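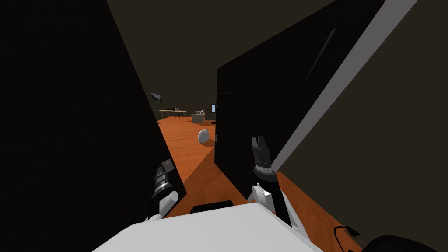

A narrow gap between a black panel and a tall black cabinet. Computer rendering.

Let the children have their snow days

On 25th January the school board in Troltadwood sent a letter to all parents. Starting in February, when the roads are closed by snow, the children will not have a free day anymore. They must sit at home in front of a screen and follow their lessons from 8:30, as on any other school day. I have read this letter several times and I still cannot agree with it.

I understand where the idea comes from. The district must give 172 days of teaching, and last winter the school on McIver Road was closed for 11 of them. Some of those days were added in summer, when the classrooms are hot and families have already paid for their travel. I was also not happy about that.

But I have two children, and we have one computer. My son is seven. In the years when the schools were closed for the virus, he was too small for school, but I remember well how it was with his sister. She needed me beside her for almost every lesson. The letter says that young pupils will have only 90 minutes of live teaching. Who will sit with them for those 90 minutes? I work in a bakery in Oso, and the bakery opens also when it snows.

There is another thing, and I think it is more important. The houses on the Lornum side of town have slow internet, and in a storm they often have none. A child who cannot connect will be marked absent. The letter says that parents may "contact the office" in such a case, but the office is closed too.

In the country where I grew up, we had paper. The teacher gave us a folder in November, and when the snow came we did two pages and went outside. I do not say everything was better there. Still, a folder costs very little, and it works without electricity.

The board will take comments at its next meeting, in the gym, which has 200 chairs. I ask other parents to come and speak, also those who like the plan. I would like to hear how they will do it.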